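Re: [skomgate-users] left hand drifting mid-run

Jade Bickerstaff wrote:
> Is anyone else's left glove wandering off after 200 folds or so? Ours had the arm reaching well past the cloth.

Yes! Same fault, and it gave us a proper scare. The Fikov arm follows the glove tracking, and at fold 288 it swung out wide and hit its own stand. Nobody hurt, thank goodness, but the wrist joint's had it.

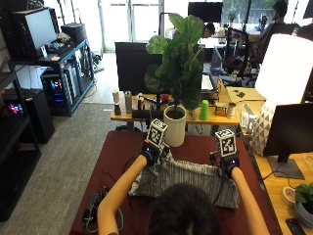 I've gone back through the logs and the left cube drops out for almost 50 frames, then comes back with the pose flipped. Skomgate just passes it on (no limit check at all!). I've put a speed cap in for now and keep the stop button by my elbow. Which version are you on, Jade?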